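The Long Road to a Water Treaty

2/23/21

The draft agreement between Stundham and Zirnelora on the shared use of the Culitz River runs to 14 articles. Most of them are short. Article 6, which sets out how much water each side may take in a dry year, fills more pages than the rest of the text combined, and it is the reason the two governments have yet to sign.

The Culitz rises in the uplands of Zirnelora and crosses into Stundham after a run of narrow valleys. For most of its history the river was governed by custom. Farmers upstream opened their channels after the spring floods and closed them before the late summer low. No written rule said they had to. The practice held as long as the channels were small.

The Kong dam ended that arrangement. It stands inside Zirnelora, 50 kilometers above the border, and its reservoir can hold back most of the summer flow if the gates are kept shut. Zirnelora built it for power and has said repeatedly that power generation returns all water to the river. Stundham does not dispute this. Its complaint concerns timing. Water released in winter to meet heating demand is of little use to a grower who needs it in August.

Under the current draft, Zirnelora would guarantee a minimum flow at the border during the growing season. The figure on the table is 400 cubic meters per second in a normal year. In a dry year the guarantee falls, and the two sides disagree on how far and on who decides that a year is dry. Stundham wants the decision left to a joint technical body working from gauge readings. Zirnelora wants it left to the operator of the dam, with a right of review afterward.

The difference looks small on paper. In practice, a review held after the harvest can award compensation but cannot deliver water. Stundham's delegation has made this point in each round of talks. Zirnelora's delegation has answered that a joint body with binding powers would hand part of its national grid to a foreign government. Both readings of the draft are correct.

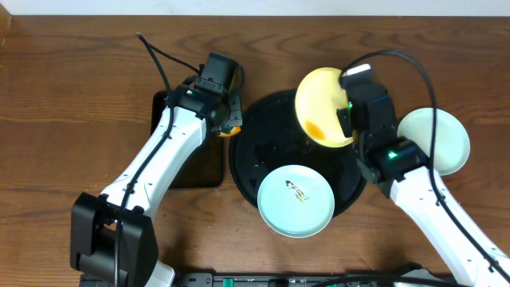
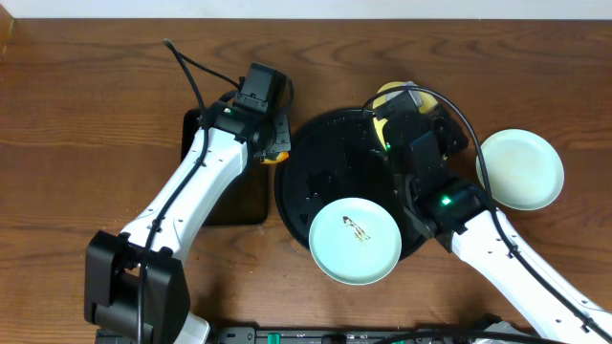
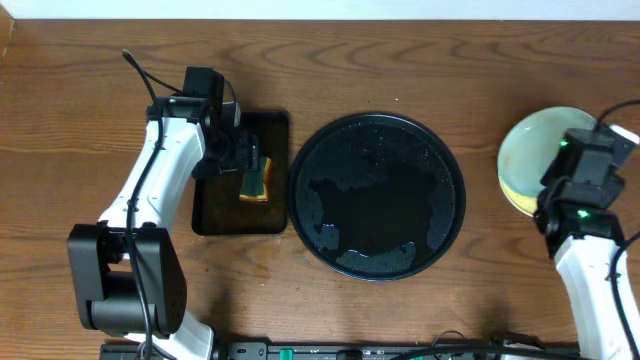 Linking the dry-year rule to reservoir level would settle the matter faster than any joint body, one former adviser to the talks told this magazine, and the two delegations have the data to do it now. Gauges argue with each other, the adviser added, while a reservoir has one surface and anyone can read it.

The proposal has some support in both capitals. It would fix a schedule of levels for the Kong reservoir, month by month, and attach a border flow to each. If the level fell below a given mark, the lower flow would apply without a vote. Neither side would have to declare a drought, a step that carries domestic costs for both governments.

There are two objections. The first is that the operator controls the level. A reservoir drawn down in winter for power would be low in spring for reasons that have nothing to do with rainfall, and the schedule would treat the two cases alike. A cap on winter releases would close this gap, but Zirnelora has refused to discuss one. The second objection is sediment. The reservoir is filling with silt, and a level that stands for a certain volume today will stand for less in ten years. The tables would need regular revision, and each revision would reopen the argument.

Monitoring is a separate problem. The draft provides for shared gauges on both sides of the border but does not say who pays for them or who may enter the other country to repair them. Article 9 refers the question to an annex. The annex has not been written.

Money has also slowed the talks. An early version of the text set aside a fund for villages below the dam, to be paid in equal shares. It would have covered 1,000 households. Stundham later asked for payment in proportion to the power earned from the river, which would place nearly the whole cost on Zirnelora. The fund was dropped from the next version and has not come back.

What remains is an interim exchange of letters under which Zirnelora gives notice of large releases. The notice is sent by electronic message to a single office in Stundham, which passes it to the river districts. The letters create no duty to consult, and either side may withdraw from them on written notice.

The next round is to be held in Stundham. The agenda lists Article 6 first, followed by the missing annex. Winter releases are not on it.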